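About Pirnlow

Home | About us | Collections | Hire and supply | Contact

Pirnlow supplies and hires out everyday tableware in plain colours to schools, care homes, day centres, parish halls and small businesses. The company was established in 2000 in Lundum, where it still has its office, stores and viewing room. Orders are taken from all parts of the county and, for supply by carrier, from further afield.

Our customers set tables for people who eat together regularly. A dining room which serves the same residents each day has different needs from a restaurant, and the range has been put together with those needs in mind. Shapes are simple and rims are rounded. Colours are kept in the catalogue for as long as our makers are able to supply them, so that a customer who bought from us several years ago can replace a broken bowl without replacing the set.

How the company began

Pirnlow started as a hire service only. The first stock was a single set of plates, bowls and cups for 100 people, bought second-hand from a school kitchen which was closing and kept in a rented garage at Ogunleye Yard. It was lent out for weddings, harvest suppers and the occasional works outing. Customers frequently asked whether they might keep part of what they had hired, and sale of new stock was added to the business as a result.

The garage was given up when the present premises became available. The building had been a carpet warehouse and then, for a short time, a dance school. It has a loading door at the rear, a washing and drying room, two store rooms and a viewing room at the front, which is open to customers by appointment.

Our collections

The company keeps two collections.

The Pirnlow Standard collection is white throughout. It is the larger of the two and is intended for kitchens where pieces are washed many times a day and stacked high. It includes dinner plates, side plates, cereal bowls, soup bowls, pudding bowls, serving dishes, jugs, cups and saucers.

The Cindora collection is our coloured range. It was introduced at the request of several care homes which had asked for tableware that residents could pick out more easily against a pale cloth or tray. It is offered in lavender, sage, straw and slate blue. Lavender has been ordered more than any other colour in each of the last few years, chiefly by care homes and nurseries. Cindora pieces may be mixed freely with the Standard collection, and the diameters of plates and bowls are the same in both, so that the two will stack together.

Customers often wish to know how a colour will look in their own dining room. Printed colours and colours on a screen can differ a good deal from the piece itself. We therefore encourage customers to look at the colours against a plain background in ordinary light, and to compare them with the cloths, trays or table tops which they already have.

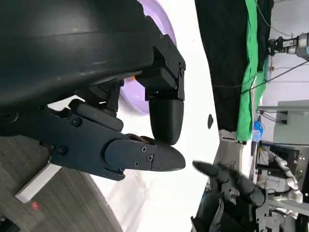 Pale lavender against a white surface.

The viewing room

Visitors are welcome to handle any item and to lay out complete place settings. Many bring a tray, a table mat or an offcut of flooring with them, and we recommend that they do so. A member of staff will be present to answer questions about stock and delivery, but visitors may take as long as they wish and there is no obligation to place an order.

Appointments last for up to 2 hours. Groups are asked to let the office know how many people will be attending. The viewing room is on the ground floor and the entrance has no step. Parking is available in the yard beside the building; the spaces nearest the door are kept for visitors with limited mobility.

Customers who are unable to travel to Lundum may borrow a sample box. Each box contains one bowl and one side plate in every Cindora colour, together with the matching white pieces. Boxes are lent free of charge for a fortnight, the customer paying only for return carriage.

Hire

Tableware may be hired for a single day or for longer periods, for example while a kitchen is being refitted. Our hire stock is kept separately from new stock and is made up from both collections. White is held in the greatest quantity. Coloured pieces should be reserved well in advance, particularly for events in June, when demand is at its highest.

All hired items are delivered clean and ready for use in lidded crates. They should be scraped and rinsed before return but need not be fully washed. Each crate has a list inside the lid showing what it holds, and customers are asked to check the contents on arrival and to inform the office of any shortage on the same day. Breakages are charged at replacement cost. Chipped pieces should be returned with the others, wrapped separately and marked.

Supply

New tableware is sold singly as well as by the box. There is no minimum order for existing customers replacing broken or missing pieces. For new customers the minimum is one box of any item. Boxes may not be divided between colours, although this rule is relaxed for schools and nurseries placing a first order from the Cindora collection.

A record is kept of every supply order, showing the pieces and colours chosen. Customers who are no longer certain what they bought may ask the office to look up the order, which is of particular use where a manager or cook has moved on. Where a shape has been withdrawn, we shall suggest the nearest current equivalent and send one for comparison if requested.

Pieces no longer fit for hire

Items are inspected each time they come back. Those with chips or cracks are withdrawn at once. Those which are merely scratched or have lost some of their shine are sold at a reduced price from the shelves beside the viewing room door. Odd saucers are also placed there, and have been found useful under plant pots by a number of local gardeners. Sound pieces which remain unsold at the end of the year are given to community kitchens in the district.

Working with schools

Pirnlow lends place settings to local primary schools for lessons on laying a table, sharing food and clearing away. The loan includes plates, bowls and cups in mixed colours, with a sheet of suggested activities for the teacher. Applications should be made by the school office at least one half-term ahead. Schools outside our delivery area may take part if they are able to collect and return the crates themselves.

Contacting us

Enquiries about hire, supply, sample boxes and viewing appointments should be sent to the office by means of the form on our Contact page. Please state which collection you are interested in and, for hire, the date and the number of guests. Written quotations are normally sent within two working days and remain valid for one month.

Page last reviewed: 17 April 2023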